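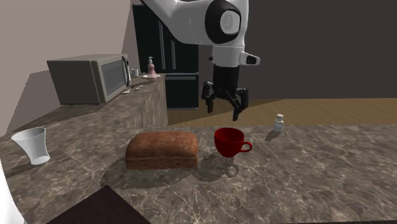
Red mug and a loaf of bread on the marble counter

Ticket 915 – Learn to Skate registration, Pimeo Arena
Status: Resolved
Opened: November 2024

Parent's message
Hello, and thank you in advance for your patience with me! I'm trying to sign up my two kids for the beginner group lessons that start in January. My daughter went through just fine, but when I add my son (he turned four last month and is very excited) the page says "Skater does not meet age requirement" and sends me back to the start. I've tried it on my phone and on the family laptop, same thing both times. The class page says age three and up, so I think he should be all right?

First reply from the skating desk
Thank you so much for writing, and congratulations to your son on turning four! You're quite right, he is old enough for the group. I had a look at your family account in Kindska, our registration program, and his birth date has the month and day switched around, so the system thinks he is still two. I can't change a birth date from my side once a profile is saved, but you can. Please try the steps below and let me know how you get on – there's no rush, I've put a hold on a spot for him in the same session as his sister.

1. Log in and open Family Members, then pick your son's name and choose Edit Profile.
2. Type the birth date again with the month first, and press Save at the very bottom of the page (the one at the top only saves the phone number, which catches a lot of families).

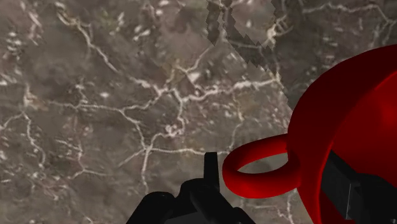
3. Go back to the Bastos rink page, choose the beginner group and enter hold code 357 when it asks.

Parent's reply
The date is fixed and he went right through, thank you! One more thing, I was charged the yearly membership fee twice, once for each child. Is that how it should be?

Second reply from the skating desk
Yes, that one is per skater, so you were charged correctly. The Predar family discount comes off the lesson fee instead, and I can see it on your second receipt. Skate rental is included for both of them. Please bring helmets, and come a little early the first day so we can help with laces. Closing this ticket now, but just reply here if anything else comes up.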